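Revue Frimpong – Recherche : saisir un mot-clé OK
Accueil | Numéros | Auteurs | Dossiers | Contact

3. Une mémoire locale qui déborde les archives

Le transfert des restes du gouverneur de Dristovari a produit un corpus d'une richesse formidable : 276 lettres adressées à la mairie, dont 11 signées par des descendants directs. Conall Hanrahan y voyait surtout une querelle de familles. Notre lecture va plus loin – et c'est un bonheur de la voir confirmée presque à chaque page.

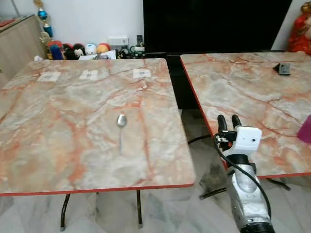
Figure 1a. Deux tables à plateau marbré ; une cuillère sur celle de gauche.

Les lettres parlent peu du gouverneur lui-même. On y discute du trajet du cortège, du nom de la place, du prix de la concession, et ces détails matériels sont passionnants, car ils montrent des habitants très au fait du droit funéraire. La pétition de Wumport, avec ses 3,000 signatures, reprend mot pour mot trois de leurs arguments !
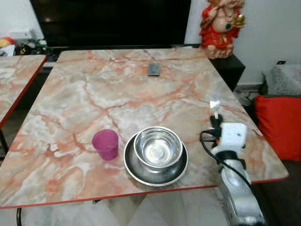
Figure 1b. Gobelet magenta et assiette en inox.

Le conseil a voté un vendredi, tard le soir, sans débat public. Les partisans du maintien ont alors changé de registre et invoqué la paix des morts plutôt que l'œuvre politique. Ce glissement, déjà repéré à Vanbridge dans un tout autre contexte, mérite une étude à part entière. 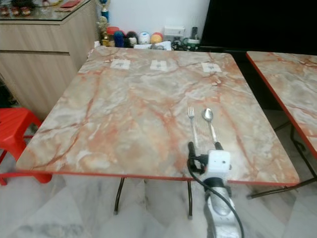 Figure 1c. Fourchette et cuillère côte à côte, trois étiquettes blanches près du bord opposé.

Reste la question des lettres anonymes, que nous abordons en section 4 avec un codage distinct.

À lire aussi
Statues déplacées, rues rebaptisées
Le deuil officiel à Vanbridge
Pétitions et sépultures : notes de méthode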